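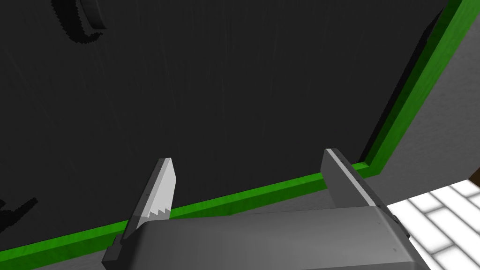 So I'm back from nine days at the Bunthorpe film festival, I've slept for most of a weekend, and I still have popcorn salt in the bottom of my bag. I promised a few of you I'd write something up while it was fresh. It's 14 July 2024 as I type this and I'd call it medium fresh.

First, the logistics, since three different people emailed me about going next year. Bunthorpe is small. There are two proper screens, one converted chapel with seats that were designed by somebody who hated hips, and an open-air thing in the park that gets rained off at least once. The pass cost me $200 this year and you can book your tickets at 9 every morning, at which point the website falls over. Keep refreshing. By 9:10 it usually comes back and whatever you wanted is gone, but returns show up all afternoon and I got into nearly everything that way.

OK, the films.

The one everybody was fighting over was Isadetti, the new Pentti Hakala. I know he's not for everyone. My sister walked out of his last one and waited for me in a bakery. But I have loved this man's movies ever since I saw the ferry one on TV at two in the morning, and I went in ready to be happy, and for the first hour I was! It's about two brothers who inherit a sawmill from an uncle neither of them liked, and they spend the winter trying to work out which of them has to keep it. There's hardly any talking. There's a long dinner where one brother keeps getting up to check on the stove, and each time he comes back the other one has moved a little further down the table, and the whole chapel was in hysterics.

Then the uncle's daughter turns up and it becomes a different movie. I don't mind a movie changing on me. I did mind that she gets one big speech explaining everything we'd already picked up from the stove business. A guy behind me sighed so loudly during it that I nearly turned around and shook his hand. The last ten minutes are gorgeous though – all snow and engine noise – and I left liking it more than I thought I was going to at the halfway point. Hakala did a Q&A afterward and answered most of the questions with one word. Somebody asked him how he chose the sawmill and he said "Driving."

My favorite of the whole festival was one I picked because it was the only thing with seats left. It's called Harudow, it's a first feature, and the blurb made it sound like homework: "a meditation on land and inheritance." (That could be the blurb for half the program, come to think of it, Isadetti included.) What it really is, is a comedy about a woman trying to sell a field. That's the plot. She has a field, a neighbor wants it, and the neighbor's mother doesn't want him to have it, and they all have to keep being polite because they share a well. I laughed so much that I missed some of the subtitles. I have no idea if it will get released over here and it would be a crime if it didn't. The woman playing the mother has maybe a dozen lines and she does more with a dishcloth than most people do with a monologue.

I saw it again two days later, in the park, with a blanket. It rained. They kept going for as long as they could and stopped it right before the auction, and there was real booing.

Less good: Szűcs. I'm sorry, I know several of you loved it. It's 396 minutes long, with two breaks, and it follows a retired railroad clerk of that name while he writes letters to his former employer. I made it all the way through. I even liked parts of it, especially the middle section where he goes to the office in person and can't find the right door. But the letters are read out in full, in voiceover, in real time, and by the second break I was eating a sandwich with the kind of concentration I normally save for taxes. The people in my row were great company, at least. We passed around a bag of cherries. One woman had seen it before at another festival in December and had come back for more, and when I asked her why, she thought about it for a while and said she'd fallen asleep the first time and wanted to know what happened with the pension.

(I won't spoil what happens with the pension.)

I also caught two programs of shorts, which were mixed the way shorts always are. There was a lovely one about a swimming teacher who's afraid of the deep end and a very bad one about a clock. I walked out of exactly one feature and I'm not going to name it, partly because the director was sitting on the steps outside when I left and was really nice to me about directions to the bus.

A few odds and ends for anyone going. The chapel gets cold after dark, even in summer, so bring a sweater, and something to sit on. The noodle place next to the main screen closes at 10 and they mean it. If you're staying out by the river like I did, the last bus leaves before the late show ends and it's a long walk up a hill with no sidewalk for part of it – I did it four times and was grumpy about it four times.

I still owe you the post about the restored silents and the pianist who did all of them with a broken finger. I took notes, but I took them in the dark, and one page just says "HORSE???" so give me a few days with that.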